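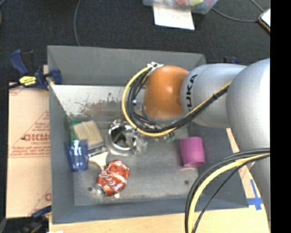

Domeswood tool library to sort its mixed bins before the fall

The Domeswood Tool Library will close its counter for 7 days in July while members empty, sort and relabel the gray bins that hold its small household items.

The bins have been in use since the library opened in the old Jurard paint store, and they were meant for small things that had no hook or shelf of their own. Over time they have taken in paintbrushes, cups, scrapers, tape measures and a good deal else. The catalog now lists 1110 small items, and the staff say too many of them take longer to find than to lend.

"Someone comes in for a wide brush and we end up going through three bins," said Greer Menzies, who runs the counter. "The brush is usually in there, under something."

Under the new plan, each bin will hold one kind of thing. Brushes and rollers will go together, measuring and marking tools will have their own bin, and kitchen and picnic items will move to the shelves by the front door. There will be 24 bins in all, each with a printed label on the short end and a list of contents taped inside the storeroom door.

The bins themselves are staying. Menzies said the library had looked at clear plastic drawers from Nosasine but decided against the cost. The gray bins are deep, the sides slope enough that they stack when empty, and scuffs don't matter much in a storeroom. They will be washed and dried before anything goes back in.

Paintbrushes are expected to take the most time. They are the most borrowed of the small items and come back in every state. Any brush with bristles that have set hard will be soaked overnight, and those that don't soften will be thrown out. Brushes that pass will be hung to dry and then laid flat, with the widest ones at the bottom.

Members who have brushes out on loan are asked to clean them before they return them. Water-based paint should be rinsed out under the tap until the water runs clear. Anyone who has used oil paint can bring the brush back in a sealed bag – the counter will take it from there.

Eilidh Gillies, a member who has offered to rewrite the catalog, said the old entries were part of the trouble. "We had things down as 'misc. plastic' and 'cup, small.' You can't search for that," she said. New entries will give the item, its size and the number of the bin it belongs in.

Loans that fall due during the closure will be extended to the end of the month, and no late fees will be charged. Large tools such as ladders and sanders can still be picked up from the MacAulay Street side door between 5 and 6 p.m. if they were reserved ahead of time.

The library will also hold a giveaway of duplicates once the sorting is done. So far 31 items have been set aside, most of them cups and putty knives. Anything left over will go to the school art room.

People who want to help with the sorting can sign up at the counter. Gloves are provided, but old clothes are a good idea – some of the paint lids are not as tight as they should be.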